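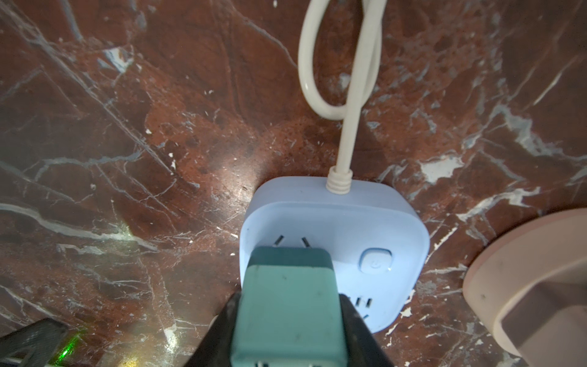

插线板上的孔、开关和线

Flonano 少儿科普 · 家里的物件 · 第21期
适读年级:小学中高年级

插线板也叫排插、接线板,正式名称是“延长线插座”。它的作用是把墙上插座里的电引到稍远的地方,并且分给几个电器使用。图中的插线板是浅蓝色的,放在深红褐色的大理石面上,有一个两孔插座、一个三孔插座和一个按键。青绿色的插头在两孔插座附近。

本期按顺序讲五个部分:孔、插头、开关、电源线、台面。最后是使用规则和词语表。

一、两个孔为什么是一对

电流要流动,必须有一条完整的环形路线,这条路线叫“回路”。电从一根线过来,经过电器,再从另一根线回去。只要有一处断开,电流就停止。

两孔插座后面各接一根线。一根叫火线,用字母L表示;一根叫零线,用字母N表示。插头的两个金属片分别伸进两个孔,碰到孔里面的金属夹片,电器就接进了回路。

金属夹片由有弹性的金属制成,形状像夹子。插头插进去的时候,夹片被撑开;撑开的夹片向内压,紧紧贴住插头的金属片。贴得紧,电流通过时发热少。夹片用久了会变松,接触的面积变小,接触的地方就会发热。插头插上以后左右晃动、容易掉出来,说明夹片可能已经松了,这样的插线板应当更换。

家用的电是交流电。交流电的方向来回变化,每秒变化许多次。台灯、手机充电器这类电器,两个金属片对调位置以后一般也能工作。

二、第三个孔

三孔插座多出来的一个孔接的是地线,用字母E表示。地线最终通到建筑物的接地装置,与大地相连。

电器正常工作时,地线里几乎没有电流。它是为故障准备的。以电饭煲为例,外壳里有金属部分。如果里面的火线绝缘层破损,碰到了金属外壳,外壳就会带电。有地线的时候,电流会沿着地线流走,电路里的保护装置察觉到异常,随即切断电源。没有地线的时候,外壳一直带电,人摸到就可能触电。

哪些电器用三脚插头?冰箱、洗衣机、电热水壶、微波炉、电饭煲大多使用。哪些用两脚插头?外壳用塑料制成、内部有双层绝缘的小电器大多使用。两脚还是三脚由生产厂家按安全要求决定,使用者不可以自己改动。把三脚插头的接地脚弯折或者剪掉,是危险的做法。

三、插头的结构

插头分成两部分。露在外面的金属片叫插脚,负责导电。手拿的部分叫插头外壳,用绝缘材料制成,电流很难通过。

常见的绝缘材料有塑料和橡胶。常见的导体有铜、铝、铁。人的身体也能导电,皮肤潮湿时更容易导电,因此手湿的时候不能碰插头。

插头的外壳要有足够的大小,让手指握住时离金属插脚有一段距离。插入和拔出时都应当握住外壳。如果拽着电线往外拔,力量会集中在电线和插头相连的位置,里面的细铜丝会一根一根地断。铜丝断了一部分以后,剩下的铜丝要承担全部电流,温度会升高。

插头要插到底。只插进去一半,会有一段带电的金属露在外面。

四、按键和电源符号

许多插线板带有开关。按下开关,里面的金属触点合拢,回路接通;再按一下,触点分开,回路断开。图中的按键是圆角方形,颜色与插线板相同,上面有一个浅浅的电源符号。

电源符号由一个圆圈和一条短竖线组成,常见的画法是圆圈在顶部开口,竖线放在开口处。它的来历与数字1和0有关:1表示接通,0表示断开,两个数字合在一起就成了这个符号。有的开关上直接印着“I”和“O”,意思相同。

开关有两种管理方式。

总控:一个开关管所有的孔。
分控:每组孔各有一个开关,可以单独断电。

只看外表不一定能分辨,要查看说明书。还要注意,关掉开关不等于可以把东西伸进孔里。有的开关只断开一根线,另一根线仍然连在墙上。要让插线板完全断电,应当请大人把它的插头从墙上拔下来。

五、电源线

电源线外面有一层护套,里面是几根各自带绝缘皮的导线,每根导线由许多细铜丝绞在一起。用细铜丝是为了让线容易弯曲。如果换成一整根粗铜条,弯几次就会折断。

图中的电源线是米白色的。线与插线板相接的地方有一段带棱纹的套管,它叫“护线套”。线在这里最容易被反复弯折。护线套有一定的硬度,又能跟着弯一点,可以把急弯变成缓弯,减少铜丝折断。找一找家里的吹风机、电熨斗、台灯,大多数也有这样的结构。观察时不要通电。

图中的线向上伸出,再弯成一个环。松松的弯没有问题,需要避免的是下面几种情况:

1. 打死结,或者折成尖角。
2. 被桌腿、门板、柜子压住。
3. 绕得很紧,捆成一团使用。电线通电时会发热,捆在一起,热量散得慢。
4. 铺在地毯下面。热量不易散出,破损也不容易被发现。

六、功率怎样相加

功率表示电器用电的快慢,单位是瓦,符号是W。较大的功率用千瓦表示,符号是kW。1千瓦等于1,000瓦。

每个插线板的背面或侧面都印有最大功率。同时插在上面的电器,功率要相加,总和不能超过这个数字。

举一道计算题。有三个电器:一盏台灯,10瓦;一台电风扇,50瓦;一个小电热锅,1,000瓦。三个同时使用,总功率是:

10+50+1,000=1,060(瓦)

从算式可以看出,小电热锅占了绝大部分。凡是用来加热的电器,功率一般都比较大,例如电暖器、电热水壶、电烤箱。这类电器最好单独使用墙上的插座。到了11月,很多地方天气变冷,取暖的电器多起来,使用之前应当先看铭牌上的功率。

也不要把一个插线板接在另一个插线板上。接得越多,最前面那一根线承担的电流越大,中间接触不良的地方也越多。

七、台面是什么材料

大理石是一种岩石,主要由石灰岩在地下受热、受压以后变化而成。石灰岩里如果混有别的矿物,变化以后就形成不同的颜色和条纹。图中的石面上有白色、灰色和浅蓝色的纹路,斜着穿过深红褐色的底色,有的像带尖角的裂缝,有的分成细网。这些花纹不会两处完全一样。

大理石不容易燃烧,干燥时导电能力很弱。它的表面打磨以后很光滑,会反光。光滑的表面有一个缺点:水洒在上面容易流开。放插线板的台面应当保持干燥,水杯、花瓶、鱼缸要离远一些。

八、使用规则

小学生在家里应当做到:

1. 插、拔插头之前告诉大人,由大人操作或者在旁边看着。
2. 手是干的。
3. 不往孔里塞任何东西,包括铅笔、发卡、钥匙和纸条。
4. 不在插线板上方放水。
5. 闻到焦味、看到火花、听到“噼啪”声,马上走开并叫大人。
6. 看到有人触电,不要用手去拉,先叫大人切断总电源。
7. 电器着火时不能泼水。

有的插座里装有保护门。保护门是两片塑料挡板,只有两个插脚同时推进去才会打开,单独伸进一根细东西推不开。保护门能减少危险,但不能代替上面的规则。

九、观察记录

请在大人陪同下,找到家里的一个插线板,只看不拆,把下面几项写在本子上:

有几个两孔插座,有几个三孔插座。
有没有开关,开关上印着什么符号。
最大功率是多少瓦。
电源线有没有被压住、折住或者破皮。
周围有没有水。

词语表

回路:电流走的完整环形路线。
导体:容易让电流通过的材料。
绝缘体:很难让电流通过的材料。
火线、零线:给电器供电的两根线。
地线:出现漏电时把电流引向大地的线。
插脚:插头上露出的金属部分。
护线套:保护电线根部、减少弯折的套管。
功率:用电的快慢,单位是瓦。

下期内容:灯泡上的螺纹。

更新日期:2019年10月17日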